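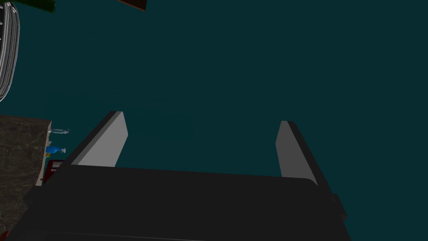

Gripper fingers, open

Sikenard Community Help > Home and Workshop > Hand tools

Locking pliers slip off rounded hex bolt, then won't release

Asked by Nerea Echevarría
Tags: locking pliers, seized fasteners, adjustment, outdoor equipment
Viewed 2,781 times

I have a garden gate with strap hinges held on by hex-head lag screws. Two of the heads are rounded from somebody using the wrong socket on them before I bought the house. I want to take the gate down before January and rehang it on new hinges.

I bought a pair of 10-inch curved jaw locking pliers for this. Two problems.

1. With the screw set so that the handles close easily, the jaws turn around the head as soon as I put weight on them. If I tighten the screw another half turn, I can't close the handles at all with one hand.

2. On the one occasion I did get them fully locked, I could not get them open again. The release lever would not move with my thumb. I ended up backing the adjustment screw out with the handles still locked, which worked but felt wrong.

The heads measure 9/16 inch across what is left of the flats. They stand about a quarter inch above the strap. The screws go into a 6x6 post, treated lumber, age unknown. Penetrating oil applied twice, no difference.

Is there a correct procedure for setting the screw, or is this the wrong tool?

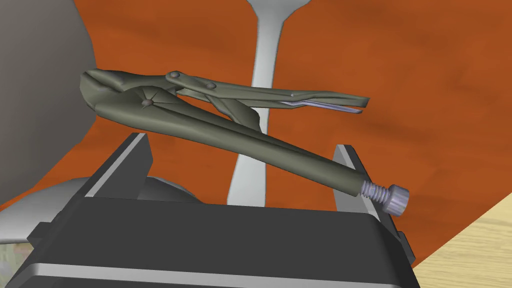 Locking pliers: rivets at the linkage and pivot, threaded adjustment screw at the handle end

3 answers, sorted by score

Patricio Sotomayor
Score 30, accepted answer

It is a suitable tool. The setting procedure is the part that needs attention, along with the direction of pull.

Setting the screw

Open the pliers. Back the screw out until the jaws are clearly wider than the head. Put the jaws on the head and close the handles fully. They should close with no resistance at this point. Keep the handles closed and turn the screw in until both jaws touch the metal. Open the handles, turn the screw in a further quarter to half turn, and close again on the same spot. You should feel resistance through the last third of the handle travel and then a distinct snap as the linkage goes over center.

If it snaps with almost no effort, add an eighth of a turn. If you need both hands, that is acceptable on a rounded head. If you need both hands and your knee, back off an eighth. Adjust in eighths from there. Half a turn is too coarse a step near the locking point, and I think that accounts for your first problem.

Why the release sticks

The lock is a toggle linkage. At the locked position the middle joint has passed slightly beyond the straight line between the two end joints, so the clamping force holds it shut. The release lever pushes the joint back across that line, and to do so it has to briefly overcome the full clamping load. The tighter the setting, the harder the lever. Dirt or dried oil in the joints adds to it. A drop of light machine oil at each rivet and on the screw threads makes a noticeable difference. Wipe off the excess, and keep it off the teeth.

Backing the screw out with the handles locked does no harm if it turns by hand. Do not put a second pair of pliers on the knob unless the maker provides a hex socket or flats for it.

Direction

Curved jaws bite better in one direction. Position the tool so that pulling the handle drives the head deeper into the jaws. If you pull the other way, the head tends to walk out toward the tip. Grip as far back in the curve as the strap allows, with the jaws flat against the strap so that you use the whole quarter inch.

For the screws themselves, try tightening first. Five or ten degrees is enough to break the bond with the wood. Then reverse. Penetrating oil does little for a lag screw in a post because the seizure is along the threads inside the lumber, where the oil does not reach.

Comments

Nerea Echevarría: The eighth-turn steps fixed the locking problem. One screw is out. The other has lost most of its corners and the jaws are now polishing it.

Patricio Sotomayor: File two opposite flats on it with a coarse flat file, parallel, as deep as you can without going under the shank diameter. Straight jaw pliers will then hold better than curved.

Begoña Calvo
Score 7

Agree with the above on setting. Adding an alternative for the second screw.

Bolt extractor sockets with a reverse spiral inside are made for this. You tap one over the head with a hammer and turn it with a breaker bar. Choose the size that does not quite go on by hand. For a worn 9/16 head that is often 1/2 inch or 13 mm. I have the Grenora set and an older one from Ruddock, and there is nothing between them in use. The Grenora case is worse.

If the extractor spins as well, drill the head off. Use a bit the same diameter as the shank, center punch first, low speed, cutting oil. Once the head separates, the strap lifts off and leaves a stub. With a stub of 1/2 inch or more you can clamp the locking pliers on it end-on and turn it out with much less trouble, as the strap is no longer pressing on anything.

Support the gate before you do any of this. Put blocks under the latch end and the hinge end. A gate hanging on one remaining screw will load it sideways and you will be fighting that on top of the rust.

When you rehang it, drill pilot holes for the new screws and put wax on the threads. Use hot-dipped galvanized or stainless in treated lumber. Plain zinc plating does not last in it.

Comments

Patricio Sotomayor: Seconding the blocks.

Olaia Benítez: What torque for the new ones?

Begoña Calvo: I don't use a figure for wood. Snug, strap flat on the post, stop when the washer starts to sink.

Maximiliano Esteban
Score -1

Just cut them off with a grinder and move the hinge up 2 inches. I did mine in 50 minutes including the cleanup. Dekotel cutoff wheels are cheap.

Comments

Begoña Calvo: Sparks on a dry post are a fire risk, and moving the hinge means the gate no longer lines up with the latch.

Maximiliano Esteban: So move the latch too

Nerea Echevarría: The post has a rail right above the top hinge, so I can't go up. Filing the flats worked on the second screw, straight jaws, about 20 minutes with the file. Marking Patricio's answer as accepted.

Related questions

Removing a lag screw that spins but does not back out
Curved or straight jaw for pipe fittings
Replacing the spring in older locking pliers
Pilot hole size for 3/8 lag screws in treated pine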